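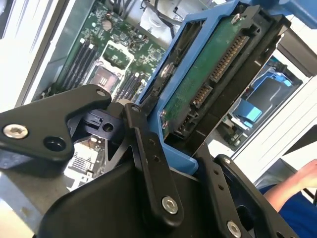 Take 17

So I'd been hired at Stotora to teach the arm how to swap hard drives, and by teach I mean I sat in a chair with a pair of handles and did it myself, over and over, while the arm did whatever my hands did. "Squeeze like it's an egg," Beatriz Morais told me. I squeezed, and the grip closed on that bright blue carrier, and I let out a breath I'd been holding since breakfast!

"You're over the motherboard," she said.

"I know I'm over the motherboard."

"Memory slots on both sides of the socket. Don't swing it."

I didn't swing it. I crept. (My grandmother Odair Portela's mother, if you must know, iced wedding cakes in Navarrete, and I like to think I got her wrists.) We needed 20 good takes before they'd let the arm try on its own, and I had 2 so far, because I kept flinching near the end and the arm flinched right along with me.

"Will it learn the flinch?" I asked.

Beatriz thought about it longer than I wanted her to. "If you leave it in."

I loosened my shoulders, kept my eyes on the gold contacts and eased my left thumb forward, slow as icing.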